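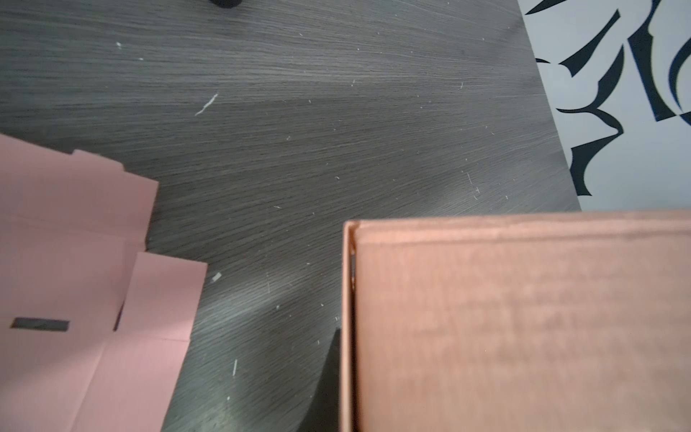 Open day demo: what should I ask, and is it worth taking kids?

Posted by lurndale_lefty, 28/04/2025

The packaging automation place out past the Lurndale exit, Wurkent, is holding an open day in May. I have signed up with 2 kids, one of whom wants to be an engineer and one of whom wants to be wherever the snacks are. The flyer says visitors will see a robot arm work with gift boxes and folding cartons "in a realistic setting." I have been to a demo like this before, at a trade hall, and it consisted of a man in a fleece vest talking over a machine that was switched off.

So, for anyone who has been to one of these: do you get to see the thing move? What do you ask so you don't get the brochure read back to you? And how long before a nine-year-old starts lying on the floor?

vieira_street_dad

We went to the last one. Yes, it moves. It moves at the speed of someone putting away dishes at a house where they don't know which cabinet is which. My daughter asked if it was thinking and the guy running it said "sort of," and I respected that more than anything on the wall posters.

Go to the early slot. Parking is bad. They had 103 people through on our day and most of them showed up right after lunch. There are cookies.

old_conveyor_hand

I spent a good part of my working life in carton packing and I go to every one of these I can get to, partly out of interest and partly to stand at the back with my arms folded. Some thoughts, in no special order.

Stand where you can see both the arm and the screen, if there's a screen. Most of these setups have a small camera out by the gripper, and what it sees is a lot less than what you see. You're looking at a table with a box on it. The camera gets half a box, some table, and whatever is next to the table. Once you've watched the screen for a while you get more patient with the machine, or at least I did.

Folding cartons are the hard part, so watch those. A rigid gift box with a lid is fairly polite. It has corners and it stays where you put it. A flat carton has flaps and slots and score lines, and every flap has its own opinion about which way it would like to go. A person deals with that with a thumb and doesn't notice doing it. If they only show you the rigid box, ask to see the carton. If they only show you the carton going wrong, stay, that's the good part of the day and you'll learn more from it than from the video in the lobby.

Questions that got me real answers:

How many tries did it take to get the one we just saw?
What happens if I turn the box around before it starts? (Then ask if you can turn it. At Wurkent they let me. I turned it a quarter turn and the arm sat there so long that the operator offered me coffee.)
What does it do with a shiny lid? Metallic finishes bounce light back at the camera, and a lamp in the wrong spot can spoil a whole morning.
Who sweeps the table? I'm serious. Scraps and lint get on everything when you work with board, and I like to know whether they've trained the thing on a spotless table or on a table like the ones I worked at.

Questions that got me the brochure: anything with the word "future" in it.

As for the kids, the arm does one thing, then goes back and does it again, and children either find this hypnotic or unbearable. Mine lasted 5 rounds. Sit the snack one near the aisle. Keep everybody behind the tape, even when the arm is parked and looks harmless, and don't let anybody reach in to "help" with a flap. I have watched a grown man try it. The whole demo had to be restarted and he got a very long look from his wife.

If they offer the upstairs talk, the one they call Wonder, skip it unless you need to sit down. It's slides.

boxfan_not_that_kind

Never been to this one but robots are overhyped, save your gas. My cousin can fold a carton in 2 seconds.

lurndale_lefty

Thanks, all. Early slot booked. I'm going to ask about the table sweeping and I'll let the engineer turn the box if they'll have her. Will report back on the cookies.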